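Los huesos y los titulares

Cada vez que se anuncia un fósil humano nuevo, leo primero la noticia y después, si lo consigo, el artículo científico. Entre los dos textos hay casi siempre una distancia que me molesta. En la noticia, el hallazgo "cambia la historia de nuestra especie". En el artículo hay un fragmento de mandíbula, dos dientes gastados y un párrafo largo sobre las dificultades de la datación.

Aprendí esto en Hekolham, donde participé en una campaña de excavación durante el mes de mayo. Trabajamos 38 días y sacamos 606 piezas, casi todas esquirlas de hueso animal. Una sola podía ser humana. El periódico de la región escribió sobre esa pieza y sobre ninguna más. A mí me parece que las otras contaban mejor cómo se vivía en aquel valle: qué se cazaba, en qué estación, con qué paciencia se rompía un hueso para llegar al tuétano.
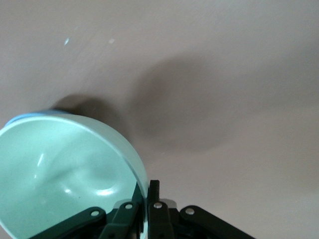
Cuenco de color verde menta claro.

No digo que la prensa tenga toda la culpa. Los equipos necesitan dinero, y el dinero viene más rápido cuando hay un cráneo. En Plotden, un yacimiento vecino, el permiso se renovó gracias a un diente, mientras que una secuencia completa de sedimentos, excelente, esperó en cajas hasta que alguien quiso estudiarla. Los museos también prefieren el cráneo. Tiene cara, o casi, y el visitante se detiene.

El problema es que un individuo no es una población. Con un solo resto se han creado especies que después hubo que retirar, y el público, que había aprendido el nombre, no se enteró de la retirada. Sería más prudente guardar los nombres nuevos para cuando existan varios restos comparables. Sé que esta opinión no es popular entre quienes excavan, y comprendo sus motivos.

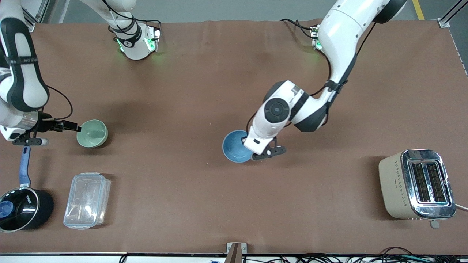
Última modificación de esta página: 15 de agosto de 2019

Queda la cuestión de las colecciones. El depósito Nartey conserva alrededor de 3.000 bolsas sin catalogar, algunas con la etiqueta ya ilegible. Con el presupuesto de una campaña mediana se podría pagar a dos personas para ordenarlas. Yo votaría por eso antes que por abrir otro corte en el suelo, y lo digo con cierta tristeza, porque excavar me gusta mucho más que catalogar.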